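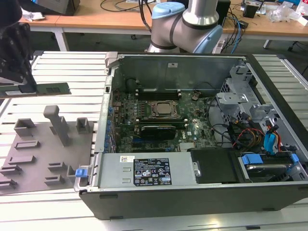
Workshop Tips > Balms and Salves > Infused Oils

Search this site Enter keyword Go

Straining and Storing Infused Oils for Salves

Most failed salves fail at the oil stage. Water left in the plant material ends up in the oil, and the oil sours or grows mold in the jar. The notes below cover calendula, plantain leaf and comfrey leaf in olive or sunflower oil.

Drying. Spread the herb in a single layer on a screen, out of direct sun. Calendula heads take longer than the petals suggest, as the green base holds moisture for days after the petals feel crisp. Break one open before jarring. If the center bends, leave the batch on the screen.

Ratio. Use 100 grams of oil for every 20 grams of dried herb. Weigh both. Volume measures vary too much with how finely the herb is cut.

Warm method. Stand the jar in a water bath on a folded cloth and hold the oil at 46 °C for six hours. Keep the lid loose and check that no condensation drips back in. Going over 77 °C darkens calendula and gives it a fried smell that no amount of lavender will cover.

Straining. Line a steel sieve with two layers of muslin and let the oil drain for an hour before squeezing. Squeeze into a separate cup. The pressed oil carries fine sediment and sometimes a little water, so it should be used first or kept for hand scrubs. Murali Thomas strains a third time through a paper coffee filter, which works but takes most of a night with olive oil.

Settling. Leave the strained oil covered overnight, then pour off the top and stop when the cloudy layer reaches the lip. Cloudiness that clears on gentle warming is usually wax from the oil. Beads at the bottom of the jar are water — discard that portion.

Jars. Fill to the shoulder. Amber glass is preferred; clear glass is fine in a closed cupboard. Label with the herb, the oil, and the month of straining. The Mabaso jars have a narrower neck than the Heton ones and need the small funnel.

Beeswax. One part wax to four parts oil by weight sets firm enough for a tin in July. For a softer winter salve use one to five. Test on a cold saucer before pouring, and remelt with more wax or oil as needed.

Cleaning up. Wipe pans with paper while still warm, then wash. Do not pour wax down the sink. Oily muslin should be washed or laid flat outdoors to dry, never balled up in a bin, as it can heat on its own.

Plantain correction sent in by Annatjie Molefe, 10 December 2018: rinse leaves before drying, not after.

Contact | Copyright Wometti Workshop Notes | Back to top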